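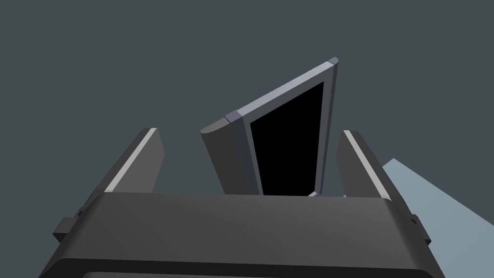
Should I tune grip force in the sim before I pick between two grippers?
Set the finger friction first and leave force at the default until the object stops sliding. If friction is wrong, every force number you get after that is junk.

Thread: Sterkar vs Tuvis two-finger, flat objects, wrist cam

plumbbob_k
ok so that top bit is the pinned answer, read it, did it, still stuck. Comparing the Sterkar parallel and the Tuvis parallel in sim before we buy one. Task is flat stuff. Tablets, phones, thin panels. Running 40 grasps per gripper per object, same seeds, same controller (Niskanen, joint impedance, stock gains).
Sterkar wins on anything standing on edge. Tuvis wins on anything lying flat. Not by a little either. Anybody seen this? Want to know if its the fingers or me.

oxbow77
What finger pads are you using on the Tuvis. The stock model ships with a box collider for the whole finger and it is fatter than the mesh. Looks fine on screen, contacts happen a few mm early.

plumbbob_k
stock. ugh. will check

drift_and_dwell
Seconding oxbow. Turn on collider view before anything else. I lost most of October to that.
Also what's your approach angle for the flat ones? Straight down or tilted?

plumbbob_k
straight down for flat, level for standing. Collider view on now and yeah the Tuvis finger is a brick. Sterkar one follows the taper ok.
So the Tuvis gets its flat wins with fingers that are TOO FAT? that makes it worse, not better, right?

oxbow77
Not always. Fat box = big contact patch = more friction points = it holds when the real one would slip. You may be measuring the collider.

lintrap
Gonna disagree a bit. I ran both on hardware, phones and picture frames mostly, and the Tuvis really is better on flat stuff. Lower profile tips, gets under an edge. The Sterkar tips are too blunt for a phone on a hard table. So the sim may be wrong for the wrong reason and still land on the right gripper.

oxbow77
Sure but then he can't use the numbers. He can use your numbers.

lintrap
He can't, different arm, and I only did 12 per object.

drift_and_dwell
12 is not a comparison lol

lintrap
12 on hardware beats 200 in a sim with a brick for a finger. I'll stand by that one

plumbbob_k
ok both of you. Swapped the box for a convex hull on the Tuvis finger, reran flat set. Tuvis still ahead but the gap is maybe half what it was. Standing set didn't move much.
New problem. Wrist cam. I've got the Akari depth model on the wrist and on standing tablets the pose estimate wanders as I close in. Fine far out, then the last bit it rolls a few degrees and the fingers come in skewed.

switchback_lo
Wrist cam too close = your own gripper eats the view. How much of the picture is housing when you're at pregrasp?

plumbbob_k
bottom third or so. And the bottom of the tablet is behind it by then

switchback_lo
There you go. You're fitting a rectangle with one side missing. Add the black screen, no texture for it to grab, and roll is the first thing to go. Freeze the estimate at a fixed standoff and go in blind from there. Or move the camera mount up. I'd freeze.

drift_and_dwell
Don't freeze, if the thing gets nudged you miss by the whole nudge. Mask the gripper out and fit only the visible edges. Niskanen has a self-filter, it's off by default. Their docs bury it.

switchback_lo
self-filter only drops the points that belong to the robot. It won't give you the bottom edge back. He still has three sides.

drift_and_dwell
Three sides is plenty if you know the size of the tablet. Do you know the size?

plumbbob_k
yes, its my model. Ok trying: self-filter on, fixed dimensions, freeze only for the last 3 cm. Bit of both.

lintrap
While that runs — what's your scene like? One object on a bare table or a mess? Because the Sterkar body is wide and that's what killed it for us, never mind the fingers.

plumbbob_k
messy on purpose. Overview cam below, dual arm, white arm on the left and the black one on the right

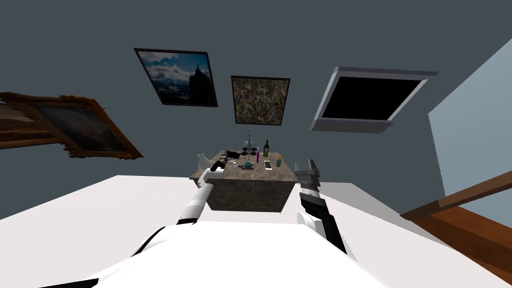
plumbbob_k
Clearance is the part I haven't scored yet and I guess I should. Right now a grasp counts if the object comes up and stays up, don't care what got knocked on the way. For the phone I go in with the right arm, it's the easy one, lying flat on that side with only the little plant cup out at the edge near it. The bottles are the ones I worry about, tall and skinny and close together, anything wide coming in beside them is going to clip one. And the rack at the back with all the thin arms, I don't even know what the contact solver does with that.

lintrap
Yeah score it. "Came up and stayed up" hid everything for us. We had a great success rate and a floor full of cups.

oxbow77
For the rack, don't use the convex hull trick. Hull of a branching thing is a big invisible lump and your planner will refuse to go anywhere near it. Break it into capsules by hand. Tedious, do it once.

plumbbob_k
OH. That might be why the left arm keeps taking the long way round to the camera thing. I hulled everything on the table in one go, rack included

oxbow77
That'd do it

switchback_lo
Also you've got different hands on the two arms there. Are you comparing grippers across arms? Please say no

plumbbob_k
No no. Both grippers get run on the right arm for the comparison. Left is just parked near the corner most of the time, it's for handovers later

drift_and_dwell
Still, a parked arm is an obstacle. If it's in the planning scene for one gripper's runs and not the other's you've got a bias. Check the configs match.

plumbbob_k
they match. checked twice because I don't trust me

Ok results. Self-filter plus fixed dimensions: roll is way calmer, most of the drift gone. The freeze on top made no difference I can see so I took it out. Point to drift.

switchback_lo
Fine. Wait until something moves slower than your filter and come back

drift_and_dwell
I said mask it, I'll take my point

lintrap
So which one are you buying

plumbbob_k
dont know yet. Standing tablets: Sterkar, still. Wide opening, tapered fingers, forgives a bad angle. Flat phone: Tuvis. Redoing the whole lot with clearance scored and the rack split up, about a day of compute. If the Sterkar knocks over the bottles like lintrap says then its Tuvis and I'll live with the standing ones.

oxbow77
Can you swap tips on the Tuvis? There's a long tapered set. Never tried them on tablets but the bolt pattern is the same.

plumbbob_k
didn't know that. adding as a third config

lintrap
Longer tips flex. On hardware anyway. Your sim fingers are rigid so they'll look amazing and then you'll be sad

oxbow77
Put a soft joint at the base of each finger, stiff spring. Close enough.

lintrap
Close enough to what? Measured on what?

oxbow77
Hang a weight off a real one, read the deflection, set the spring. I'll post mine when I dig them up, they're from the older tips though

plumbbob_k
please do. Kicking off the rerun now, will post the table when it's through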